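Fivora P7 – Terminal de regulación de estacionamiento para zonas de residentes

Fabricante: Greteteck
Distribución y servicio técnico: Hotis
Referencia: FIV-P7

El Fivora P7 es un parquímetro de columna para calles con plazas mixtas, de residentes y de rotación. Funciona por matrícula, de modo que el conductor no tiene que volver al vehículo a dejar el tique. Está indicado para cascos urbanos y barrios donde el horario regulado cambia según el día o el tramo de calle.

Cada terminal admite 7 tarifas distintas y un calendario propio de festivos locales. Cuando el ayuntamiento amplía o reduce el horario de una zona, el cambio se carga desde la oficina y entra en vigor en la fecha programada. La pantalla muestra el aviso con antelación, en el texto que decida el servicio de movilidad.

Permisos de residente

La lista de matrículas autorizadas se guarda en el propio terminal y se actualiza cada noche. Caben permisos anuales, permisos temporales por obras o mudanza y bonos de visitante. El residente que recibe una visita introduce su número de permiso y la matrícula del invitado; el tiempo se descuenta de su bono. Los vehículos con tarjeta de movilidad reducida se dan de alta en una lista aparte, sin límite de tiempo si así lo fija la ordenanza.

Características técnicas

Altura de la columna: 138 cm
Tarifas programables: 7
Alimentación: panel solar y batería, o conexión al alumbrado público
Pago: monedas, tarjeta y teléfono móvil
Impresora: opcional
Idiomas de pantalla: castellano y otros cuatro, a elegir en el pedido
Autonomía sin sol: 200 horas con la batería cargada
Color: gris grafito de serie – otros colores bajo pedido

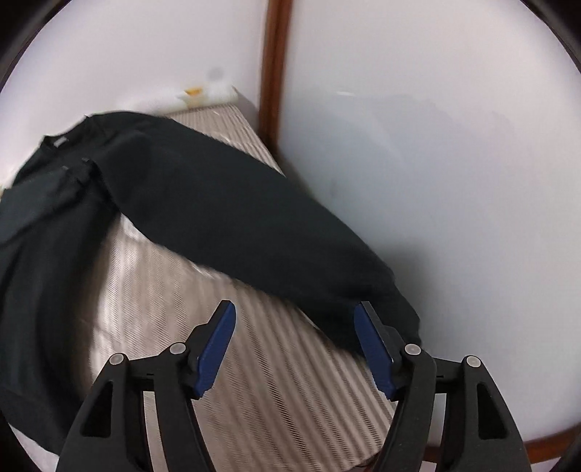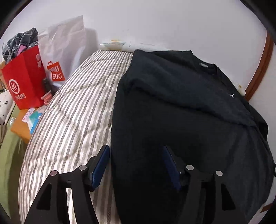 Prenda oscura de manga larga sobre tela de rayas, en las dos fotos.

Instalación

La columna se fija con cuatro pernos sobre una base de hormigón. La base no va incluida en el precio; el plano de cimentación se envía con la confirmación del pedido. Conviene dejar libre el paso mínimo de acera que marque la normativa municipal y orientar la pantalla hacia la fachada. En aceras estrechas se puede montar la versión mural, con las mismas funciones y sin panel solar.

Para calcular el número de terminales hace falta un plano de la zona con las plazas dibujadas y los vados marcados. Si el plano está desactualizado, Hotis puede hacer el recuento en calle. Ese trabajo se presupuesta por separado.

Tóth, programa de gestión

Los terminales se administran con el programa Tóth, que se usa desde el navegador. Permite consultar la ocupación por calle, revisar averías y exportar datos para los informes que se presentan en el pleno o en el periodo de alegaciones. Los agentes de vigilancia consultan las matrículas desde el teléfono. Los datos personales se borran en el plazo que indique el ayuntamiento.

La licencia de Tóth se contrata por años. El primero está incluido con la compra de los terminales.

Precio y mantenimiento

La impresora térmica opcional cuesta 770 euros por terminal, montaje incluido. Para el precio de la columna hay que solicitar oferta, ya que depende de la alimentación y de los medios de pago elegidos. El contrato de mantenimiento cubre la limpieza, la sustitución de la batería y los daños en la pantalla. No cubre golpes de vehículos – para eso se ofrece un seguro aparte.

Los pedidos confirmados antes de julio se entregan durante el verano. La versión anterior, P5, ya no se fabrica, aunque siguen disponibles los repuestos de teclado y monedero.

Contacto para ayuntamientos y concesionarias: Sándor Somogyi, departamento comercial de Hotis.

Ficha revisada el sábado, 5 de mayo de 2018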